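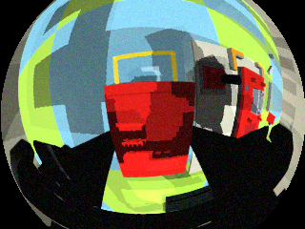 Red block, computer rendering

About Brasturside Memorial Notices

Brasturside is a small office in Dramham which helps families to write and publish death notices, obituaries and words of thanks after a funeral. We started with 2 desks and one telephone line in the back of a print shop. Today we work with 77 funeral homes and with most of the local newspapers in the region, and last year we prepared 1,357 notices.

Many people who call us have never written an obituary before. They have a few dates on a piece of paper and perhaps the name of a church or a school. We ask simple questions by telephone or by e-mail, and we write the first text the same day. The family reads it, changes what they want, and we send it again – as many times as needed, for the same price. A short notice has usually up to 200 words. Longer life stories are also possible, but please tell us early, as the newspapers close their pages at 4 p.m.

We check every name and every date with the family before the text goes out. Spelling of relatives' names is the most common mistake in this work, and it hurts people for a long time. If an error was made by us, we correct it online within the hour and pay for the new printing.

Since we joined with the Kinoshita office, we can also prepare notices in Japanese and in Spanish. The translation is done by a person who speaks the language from home, and the family receives both texts side by side.

All notices are kept in Rullodeo, our online archive. It is free to search and there is no advertising on the pages. Relatives may add a memory or the time of a service, and they can ask us to close the page for comments. Nearly all notices from our first years are now in the archive too – the remaining ones are being typed from the paper copies.

The office is open every day except Monday. On Monday morning we answer only urgent calls from funeral homes. Visitors are welcome without an appointment, and the entrance is from the parking lot behind the building.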